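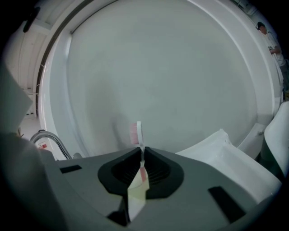 Re: [gripper-kits] Stanel hand-held kit – worth it for bathroom tasks?

Ivanov wrote:
> We're looking at the Stanel kit for a set of household tasks, mostly
> bathroom and kitchen. Before I ask for the money I'd like to hear from
> anyone who has held one for a full shift. Does it cope with thin
> handles? And how bad is the glare with all that white porcelain? We
> have the older Prostari grippers and small items slide out of them.

Hi Ivanov, hi all,

Yes, yes, yes to thin handles! We've been on the Stanel since February and toothbrushes were the first thing I tried, because our Prostari pair was hopeless with them too. The jaws have fine ridges on the inside and a brush will stand straight up in them, head clear of the housing, bristles easy to make out in the picture. I was so pleased I did 300 pick-ups before lunch (we kept 282, and most of the rest were me bumping the basin).

Glare is better than I feared. White sink, white tub, white walls – it all comes out a bit cool and bluish, but you can still tell a rim from a wall. Pale handles do wash out when they're very close to the lens, so buy a few brushes in strong colours if you can. 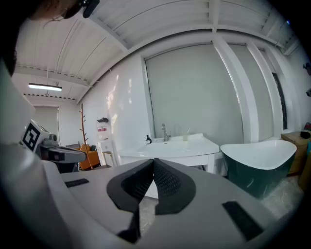

Fingers nearly closed, basin and tub behind. The dotted inner pads show up well from this angle.

The lens is very wide, so expect black corners and expect your workmates to turn up in the view. You also see a lot of the gripper's own body, and it takes up the bottom half when you look down the fingers. Our training people at Drasano were fine with that once we kept it the same in every take.

Two grumbles. My wrist was sore by the end of the first week, and the printed guide skips the finger pads completely, so ask for the longer one. I'd love to know how the pads look after 1,000 grips. We're at 302 on the new set and I can't feel any difference yet.

Happy to share our task list if it's any use for your kitchen work.

Cheers,
Iida Miettinen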